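Section 4. Setting Up Religious Accommodation Requests in Zama

Applies to: Zama School Edition, version 2 and later
Section owner: Sabina Wijesinghe, Rirov documentation
Last revised: June

4.1 Overview

The Accommodation Requests module records requests from families for excused absences, meal changes, dress code exceptions, opt-outs from lessons, and the use of a room for prayer or quiet reflection. It routes each request to a reviewer and keeps a dated record of the decision.

The module does not decide whether a request should be granted. District policy and the law in your state control that decision. Have the district's attorney read your policy text before you paste it into the module.

4.2 Before you begin

You need the following:

Administrator rights in Zama
The district's written policy on religious accommodation
A list of reviewers, with at least one per building
The district calendar, already imported (see Section 2)

Caution: Do not turn the module on while the calendar import is running. Requests filed during an import are saved without a date and must be entered again by hand.

4.3 Turning on the module

1. Sign in and open Settings > Modules.

2. Find Accommodation Requests and set the switch to On.

3. Select the buildings that will use the module. In the screens in this guide the sample district is Narkport, and the sample building is Wanigasekara Middle School.

4. Select Save. The module appears in the left menu after the next sign-in.

Note: If the module is missing from the list, your license does not include it. Contact Rirov support and have your site code ready.

4.4 Creating request types

Zama comes with five request types. You can rename them, hide them, or add your own.

1. Open Accommodation Requests > Types.

2. Select a type to edit, or select Add.

3. Enter a name of up to 38 characters. Longer names are cut short on the family form.

4. Enter the help text that families will see. The limit is 1000 characters, including spaces. State what the family must provide and when they can expect a reply.

5. Choose the fields to show. Date, student, and contact fields are always shown. The Reason field is optional and is off by default.

Caution: Do not add a field that asks for the name of a faith, a house of worship, or a member of the clergy unless district policy calls for it. Answers become part of the record and may be open to review by others.

6. Set Recurring to Yes if the request can cover more than one date. Meal and room requests are normally recurring. Absence requests are normally not.

7. Select Save.

4.5 Room use requests

A room use request ties a student or student club to a room and a time. It needs a few more settings than the other types.

1. Open Types > Room Use > Rooms.

2. Add each room that may be requested. Enter the room number, the seat limit, and the hours it is open.

3. Set Supervision to match your policy. The choices are None, Adult Present, and Adult Nearby.

4. Set the conflict rule. First Filed gives the room to the earliest request. Reviewer Decides holds both requests until a reviewer acts.

Note: Apply the same conflict rule to every club in the building. Zama logs any change to the rule, along with the user name and time.

5. Add a short note for each room if you want one on the family form. Notes are shown in the order in which they were entered. 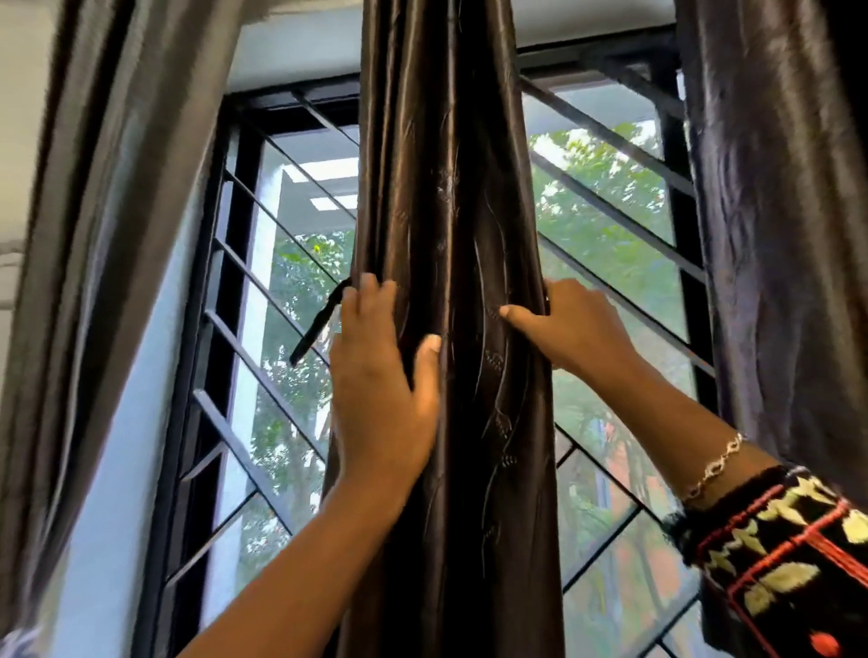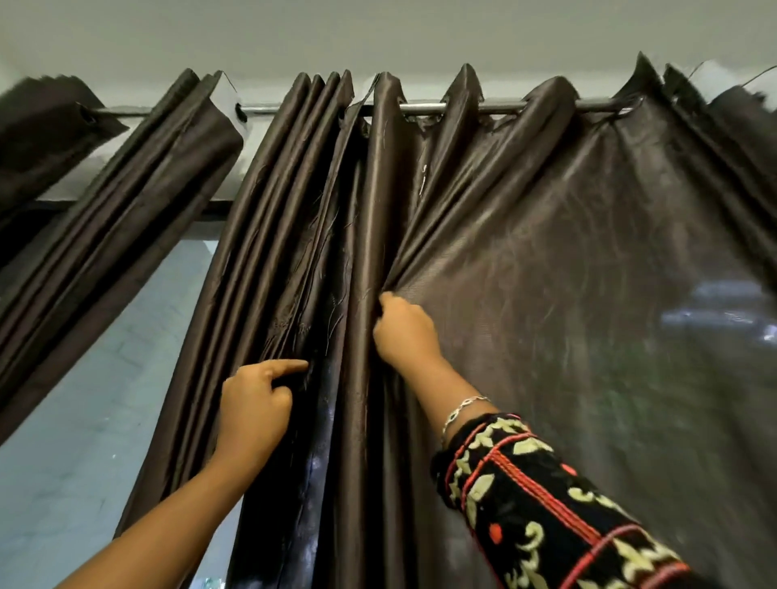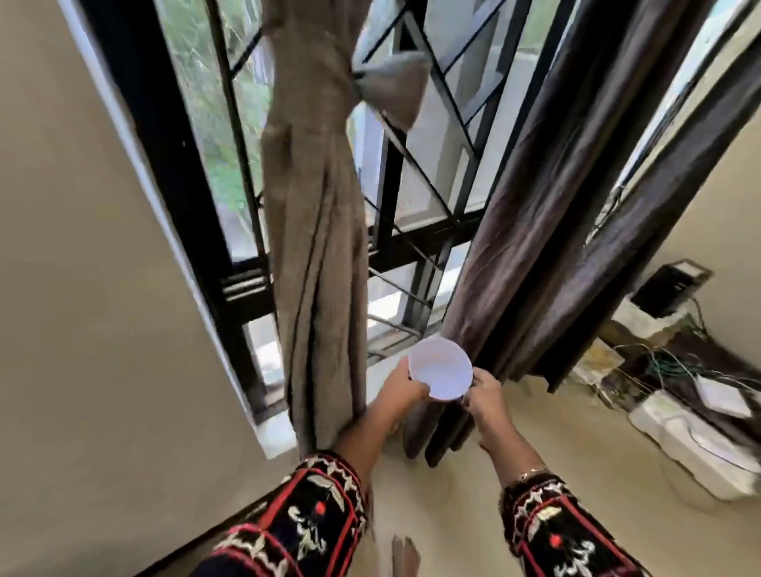 6. Select Save, then select Preview to check the form as a family will see it.

4.6 Assigning reviewers

1. Open Accommodation Requests > Reviewers.

2. Select a building, then select Add Reviewer.

3. Enter the reviewer's user name and choose the request types that person will handle.

4. Add a backup reviewer. If the first reviewer does not open a request by the end of the second school day, it moves to the backup.

5. Repeat for each building.

Caution: A reviewer who is also the student's teacher can see the request but cannot close it. If both reviewers teach the student, the request goes to the district administrator.

4.7 Testing the setup

1. Sign in with the test family account.

2. File one request of each type. Use a date that falls on a school day.

3. Sign in as a reviewer and confirm that every request is in the queue.

4. Approve one request and deny another. A denial cannot be saved without a written reason.

5. Return to the test family account and confirm that both decisions are shown.

6. Delete the test requests from Settings > Test Data. Requests deleted from the queue itself still count in year-end reports.

4.8 Error messages

Code 88: No reviewer is assigned for this building and type. Go to 4.6.

Date outside calendar: The date is before the first day or after the last day of the school year. Check the calendar import.

Room closed: The time requested is outside the hours entered in 4.5, step 2.

Type hidden: The family used an old link to a type that is no longer shown. Send the current link from Types > Share.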